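I read another kitchen countertop guide this week, and like all the others it told me natural stone "adds value." To what, and for whom? We've lived in this house for 5 years and I've yet to meet a buyer who paid extra for a slab.

My neighbor Elin Gough got a quote from Daltoven in July. The counter itself looked fair. Then came the sink cutout, the edge polish, the template visit and a delivery fee of $170, which seems like a lot for a shop I can see from the bus stop. She asked what happened if the slab cracked on the way in. The answer was two paragraphs long and I still don't know what it said.

And then the sealing. One site says every year, another says every time you can't remember the last time. A bottle of Kurek sealer costs $66 and the label promises "lasting protection," with no number attached. Lasting until when?

I do get the appeal. Veined gray stone next to plain dark brown is a good pairing, and I'd probably fall for it in a showroom too.
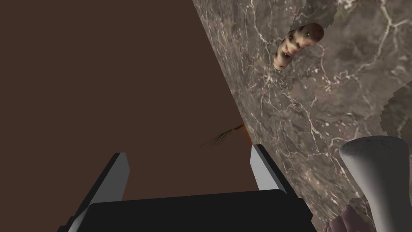

## What I'd ask before paying

Ask to see the whole slab. A sample the size of a coaster tells you very little about where the veins will go.

Ask for the full price in writing, cutouts included. If they say it depends, ask what it depends on.

Take a sample home and leave lemon juice on it for 60 minutes. Elin did this with hers and got a dull ring that she can't rub out. The salesman called it patina. I'd call it a stain, and she's now looking at laminate.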